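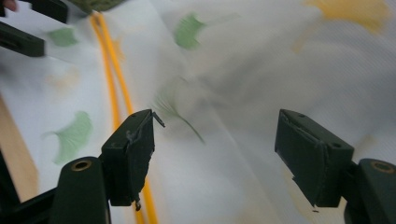
Datasets > Textiles > Dosstead Op Shop Fabric List

12/11/19
by Ngan-ling Lui

# Dosstead Op Shop Fabric List

G'day, and thanks for having a squiz! I've been typing up the fabric remnants that come through the Dosstead op shop, and the list is finally big enough to share. There are 2,933 rows, one per remnant, all in a single CSV.

## What's in it

- `id`: just a running number
- `fibre`: cotton, linen, wool, poly, blend or unknown
- `colour`: the main background colour
- `print`: plain, floral, leaf, stripe, check, novelty, other
- `width_cm` and `length_cm`: measured flat, selvedge to selvedge where there is one
- `price`: what was on the tag, in dollars
- `notes`: my ramblings, sorry (stains, moth holes, "would make a ripper apron")

## How I did it

Tape measure, kitchen table, a lot of tea. Fibre is from the label if there was one, otherwise a burn test on a snipped thread. Ainhoa Collado went back over 200 rows with her own tape and we mostly agreed, except on greens, where she says "sage" and I say "grey" and we'll never sort it out. I've left mine in.

## Things to watch

Bed sheets and doona covers are in there too if they'd been cut up for sewing. Leaf prints got their own category in June, so anything I entered before then might still be sitting under floral (gum leaves especially!). Two rows have a length of zero. Those are the bundles I sold before I'd measured them.

Please don't use the prices to work out what fabric is worth. Casimiro Ortuño does our tags and he's a soft touch.

## Opening the file

It's UTF-8 with commas. If your spreadsheet turns the widths into dates, import that column as text and convert it after.

## Using it

Do what you like with it, quilts included. If you spot a mistake, send me the id and what you reckon it should be. Next up is buttons, once Baltasar Lozano gives me my jars back.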